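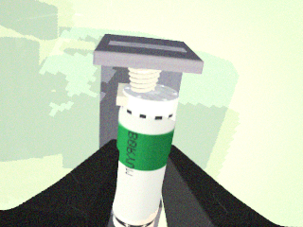 When can you take your old household bottles and cans of leftovers to the Zeturik Street depot again? The depot reopens its household drop-off counter this week, and it will be open every morning until the end of April.

30 Oct 2023
By Eirini Vlachopoulos

If you are anything like me, there is a shelf somewhere in your home that you have stopped looking at. Mine is in the garage, up above the rakes, and it holds half a can of deck stain, a jug of something for the gutters and a bottle of drain cleaner that came with the house when we bought it. I have been meaning to do something about that shelf for longer than I would like to put in print, so it was with a good deal of personal interest that I drove over to Zeturik Street to hear how the drop-off counter is coming along.

The counter closed in the spring, as many readers will remember, after the roof over the sorting room began to leak. The county had hoped to patch it over a couple of weeks and carry on as before, but once the ceiling panels came down it was plain that the whole roof would need replacing, and the wiring with it. In the meantime people were asked either to hold on to their leftovers or to make the long drive over to Cosen, where the line on a nice morning could stretch right out of the gate and past the feed store.

That is now behind us, I am glad to say. The new roof is on, the lights work, and there is a proper ramp at the side door for anyone pushing a cart or using a walker. The old step was a misery with a heavy box in your arms, and I doubt that anyone will miss it.

Eleri Hughes, the depot manager, walked me through the building while her crew was still hanging the last of the shelves. She has been in the job for 3 years and has spent most of this one working out of a trailer in the parking lot, with a space heater at her feet in the cold months and a fan in the window in the hot ones. She seemed very happy to have a door that closes.

"We know people have been saving things up," she told me. "Bring it in. We would so much prefer to have it here than under your sink."

The rules are mostly the ones you know. You can bring paint, stain, thinner, garden sprays, pool chemicals, cleaning products, motor oil, antifreeze and those little propane cylinders from camp stoves. Each household may bring up to 30 pounds in a visit, and there is no charge. You will be asked for something with your address on it, and a utility bill is fine. Business waste still has to go to Cosen by appointment, and so do tires, as the depot has never had the room for them.

Hughes would especially like people to leave things in the containers they came in, even if the container is ugly or the cap has seen better days. A label saves her staff a great deal of guesswork. When a label has worn off or was never there, write down what you believe is inside on a strip of masking tape, and if you have no idea, then write that down too. They have ways of finding out, and they are not going to scold you. Please don't pour two half-empty jugs of anything together to save space on the ride over, even when they look like the same product. A leaking container can go inside a bucket with some cat litter at the bottom, and the bucket should ride in the trunk or the bed of the truck, well away from the kids and the groceries.

There is also a new swap shelf just inside the door, and I will confess that this was my favorite part of the tour. Anything that comes in unopened, or close to full and in good shape, may be set out there for other residents to take home free. There was a gallon of porch paint in a very handsome gray when I visited - I did not take it, though I thought about it all the way home. You sign a sheet saying what you took, and there is a limit of 2 items per visit so that everyone gets a fair chance at the good stuff.

The repair work was done by Berhe, the roofing outfit out on the county road, and the shelving came from Edov. The money came out of the solid waste fund, which is fed by the small fee on everyone's trash bill, and the county says that fee will stay where it is through next year.

People in the outlying townships asked at the last county meeting whether a truck might come out to them once in a while, the way it used to years ago. Hughes says she would love to do it and has put in the request. Some 2375 households are on her list as living too far from the depot to make the trip easily, and many of those are older folks who no longer care to drive on the highway. An answer should come with the new budget in the spring, and I will be sure to pass it along when it does.

Until then, the counter is open from eight until noon. Drive in by the north gate, stay in your car if there is a line, and someone will come out and wave you forward. If you have trouble lifting, say so and they will unload for you. Medicines and needles still can't be taken at the counter, but the pharmacy on the square has a drop box for both and is happy to explain how it works.

As for my own shelf, the deck stain and the jug are already in the back of the car. The drain cleaner goes in tomorrow, once I find a bucket that fits it.

14 shares | 4 comments

gardenpath61
So glad to see this! I have been driving to Cosen with my dad's old garden sprays and it takes the whole morning. Does anyone know if they take fluorescent tubes?

Eirini Vlachopoulos (author)
They do, gardenpath61, so long as they aren't broken. Tape a few together and lay them flat on the back seat. I should have put that in!

mapleandmain
Please please bring back the truck. My mother is out past the reservoir and she has paint in her cellar older than I am.

R.T.
Got two cans of primer off the swap shelf at the one in the next county last year and did my whole hallway with them. Good idea to have one here.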